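# About us

Small outfit, two benches, one long corridor we keep tripping over. We're Skutania. We try out grippers, arms, cameras and controllers, mostly for firms who want to know which one to buy before they've spent the money, and sometimes for firms who have already spent it and want to know what went wrong.

We don't sell hardware. No commission, no "preferred partner" badge. If you ring us and ask which arm is best we'll ask you what you want picked up.

## Who we are

Cuiping Feng started the company. Background in food packing lines, then a long spell fixing other people's wrist joints. She runs the arm and controller side, writes most of the reports, and answers the phone when it's before nine.

Ngân Ninh does grippers and cameras. Fingers, pads, linkages, mounts, lenses, the lot. If a pad is peeling she has probably got a drawer of the same one peeling in the same place. She also trains new testers, which takes longer than people think – up to 10 days before we let anyone's results go in a report.

The rest of us come and go by project. Students in the summer, a couple of part timers who used to work in catering and are by far the best at stacking bowls.

## What we do

Side by side trials, mainly. You send two grippers, or an arm and the one you're thinking of replacing it with, and we give them the same jobs in the same order with the same people. Then we swap the people over and do it again. Dull but it's how you find out whether it was the tool or the hand.

Jobs we get asked for most:

- finger and pad comparisons (grip, wear, how easy to clean)
- hand-held grippers against arm-mounted ones
- camera position – wrist, palm, overhead
- controllers, esp. delay between command and movement
- "it worked at the show and now it doesn't"

We started out on test blocks. Cubes, cylinders, a foam ball. Everything passed. Then a client took a gripper home and it couldn't manage a saucer, so now most of our trials are done in kitchens, bathrooms, store rooms, wherever the thing is meant to end up working. 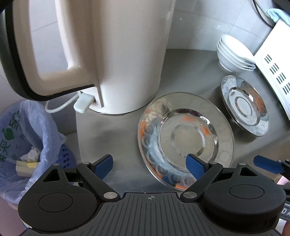
Fingers are what we get the most post about, so a word on those. Most makers will quote you a grip force and an opening width and leave it there. Fine for a box. Kitchens ask for other things as well – how thin is the tip, how much does the pad give, can it get under a rim without shoving the whole plate along the worktop. With textured blue pads like these we'd look at the clear glass plate first, well before that stack of white bowls, as a wide rim on a plate set down on the counter can leave very little room to get a finger under. Glass is hard on cameras too, the light bounces off the inner ring and the edge you want to follow goes missing. Shiny metal much the same. A kettle is a different sort of problem, big loop handle, easy to find, but there's a cord to mind and the weight changes with the water. We score each of those seperately. One overall mark out of ten tells you nothing useful and we've stopped giving them.

## How a trial runs

You send the kit. We check it over, photograph any marks, charge what needs charging. Short call with Cuiping or Ngân about what you want to know. Please have an actual question ready, "is it good" isn't one.

A standard comparison is 80 picks per tool, shared between at least 2 testers. Drops, slips, second attempts and near misses all get written down, by hand, on paper, then typed up. Camera footage is kept with the sheets so you can check our marking. If you think we've called a slip a drop, say so and we'll look again. Has happened. We were wrong on one of them.

Pads get wiped between sets unless you ask us not to. Some clients want to see how they do when greasy, that's an extra day and you don't get the pads back in nice condition.

Reports are plain. Tables, stills, a page of notes from whoever did the picking. The notes are usually the bit people read. Sore thumbs, a trigger that sticks, a cable that catches on the sleeve, that kind of thing.

## Some past work

Hustach sent us two versions of the same linkage, one stiffer. The stiff one was better on jars and worse on anything folded. They now offer both.

For Agyeman we compared wrist cameras for a laundry and linen job. Wide lens won, but only after we'd moved it back a bit, the first mount had half the view full of knuckle.

Sident is ongoing. Controllers, long sessions, lots of tea. Can't say more untill December.

## What we won't do

Safety certification – we're not set up for it, go to a proper test house. Outdoor work. Anything with blades. And we won't take a sentence out of a report, though you're welcome to add a reply and we'll print it at the back.

## Getting in touch

Email is best, phone if it's urgent. Tell us what the tool is, what it's meant to handle and when you need the answer by. Pictures of your actual kitchen or workroom help a lot, don't tidy it first.

Visits by arrangement, Tuesdays are good. Ring the lower bell, the top one's been broken for ages.

Page last updated Fri 29 August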